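Progress report no. 4, costume workshop and lending scheme
To: Helmi Halonen, Kelden Arts Fund
From: Joonas Lindqvist, Prirnstead Players
2021-03-11

Helmi,

You asked for a plain account of where the money has gone and what we have to show for it. I'll start with the part I like least. The November report, which I did not write, said the lending scheme was "well on the way to paying for itself." I have been through the loan book and I can't find anything to back that up. Most of the loans went to our own cast members, who pay nothing, and I don't think a loan to ourselves should ever have been listed as income.

The costume stock now stands at 52 complete outfits. By complete I mean that a person could put it on and go on stage. The old figure was higher, but it counted single boots, a bag of loose ruffs and several cloaks that are really curtains. Elmarie Baloyi did the recount and was stricter than I would have been. I have let her number stand.

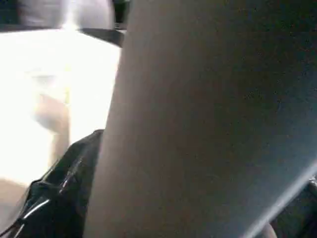
Of those outfits, 40 have been cleaned, mended and tagged. The rest are waiting on closures, mostly hooks and eyes, and on someone willing to sew them. We had four regular sewers last fall and we have fewer now. I am told this will pick up when the weather does. I was told the same thing last year.

Armor

This is where the budget went over. The plan for Lisotitz, our spring play, called for seven suits of foam armor, painted to pass for bronze from the fifth row. Jouko Harju built the first one quickly and it looks good. The trouble came when an actor had to kneel in it. The leg pieces slide down and the skirt rides up into the ribs. He has recut the pattern twice. The second version is better, and he believes the third will solve it. I have asked him not to cut any more foam until one person has worn a full suit through the whole second act, stairs included.

The helmets are a separate matter. We bought them ready made against my advice, and they fit small heads only. Padding doesn't help a helmet that is already too tight. The supplier will take back the ones we haven't painted. We had painted most of them.

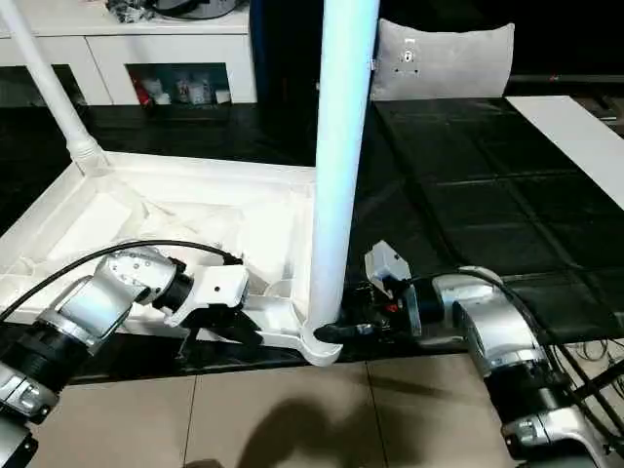

On the masks I can be more cheerful, within limits. Heikki Vuorinen made a sample set in paper and glue, and the actors can speak through them and be understood at the back of the hall. They also cost very little. What I don't know is how they hold up to sweat over a full run, and Heikki doesn't know either. Please treat the masks as promising and leave it there until we have had a dress rehearsal under the lights.

The Pyo booking system

You will remember that part of the grant was for Pyo, the online calendar through which schools and other groups can reserve costumes. It is set up. Two schools have used it. One of them then phoned to check that the booking was real, and the other booked a size we don't own because the size list was out of date. Elmarie has fixed the list. I would not call the system a success on this evidence and I would ask you not to quote it as one.
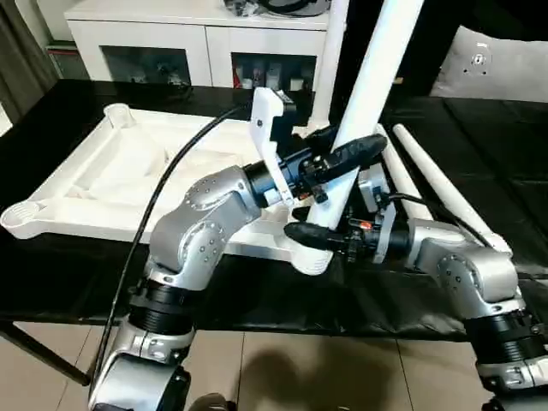

Storage is dry and the moths are under control, as far as we can tell from the traps. The rails sag in the middle when the winter coats are hung together, so the coats have been spread out. Wigs are in boxes with the lids taped. I would like to replace the boxes at some point but I am not asking for money for it.

What we are asking for

No new funds this quarter. We would like permission to move what is left in the publicity line over to closures, lining fabric and the third armor pattern. If the suit fails its second-act test, we will put the soldiers in padded tunics, which we already own, and I will say so in the next report.

The loan book, with our own cast loans struck out, will follow by mail, along with Elmarie's recount sheets.

Joonas Lindqvist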